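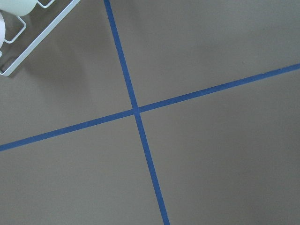
Blue tape, two strips, one crossing.

We moved into the Pusach building with nothing but a kettle, a bag of books and a roll of blue painter's tape, and the tape was the best thing we owned. I mean it! My sister had bought it for the baseboards, but by the first evening she had the whole apartment drawn out in blue. A rectangle for the bed. A long skinny box for the shelf we wanted. A half circle by the window that she said was an armchair, and when I stepped over the line she told me to get off the upholstery.

We lived like that for most of May. Our real furniture was on a truck from Urkura, and the truck kept stopping in places I had never heard of. So we ate dinner sitting inside the taped kitchen table, cross-legged, passing the noodles back and forth. We walked around the corners of the couch. After a week I had stopped having to look down.

Oh, and the walls! There was a wall between the kitchen and the back room that existed only in tape, and my sister knocked on it. She'd stand there with her fist up, tapping at the air and clicking her tongue to make the sound, and wait until I said come in. If I didn't say it she went without tea.

The X came later. I woke up one morning and it was there, a big crooked one, one strip steep and the other one lazy, with a dark little square where they crossed. It didn't match anything on our plan. The plan was on the back of a Skilo hardware receipt, and I went over it twice with my coffee, and there was no X.

"What's this one?" I called out.

"That's the spot," she said from the bathroom, with her mouth full of toothpaste.

"The spot for what?"

She came out and looked at it with her head on one side, really pleased with herself. "I don't know yet. Every place needs one. When we were little it was the third stair."

And I remembered the third stair, all at once and so clearly that I had to put my coffee down. You stood on the third stair to say anything important. You could not be interrupted there, not by our mother, not even by the phone. I announced on the third stair that I was going to be a diver. She announced on it that she had broken the green lamp, and then, because she was still on the stair, that she wasn't sorry.

So I stepped onto the X in my socks. It's a strange feeling, standing on a place that has just become a place. The paper crinkled a bit under my heel.

"I don't miss the old house," I said. "I thought I would. I've been waiting to, every night."

She didn't interrupt. She leaned on the wall that wasn't there (I have no idea how she managed it) and nodded, and when I was finished we traded.

"I got the job at Panagiotou's," she said from the X. "I got it seven days ago. I wanted to have somewhere to say it."

I yelled so loud that the downstairs neighbor in 703 banged on the ceiling, and we both banged back, and then we had to sit down on the couch lines because we were laughing too hard to stand.

The truck came that Friday. We peeled up the bed first, then the table, then the armchair, rolling the tape into a ball that got as big as a grapefruit. The shelf went where the shelf was supposed to go. The rug was meant for the middle of the room, and the two of us carried it in, one at each end, and stopped.

"Other wall?" I said.

"Other wall," she said, and we turned it around.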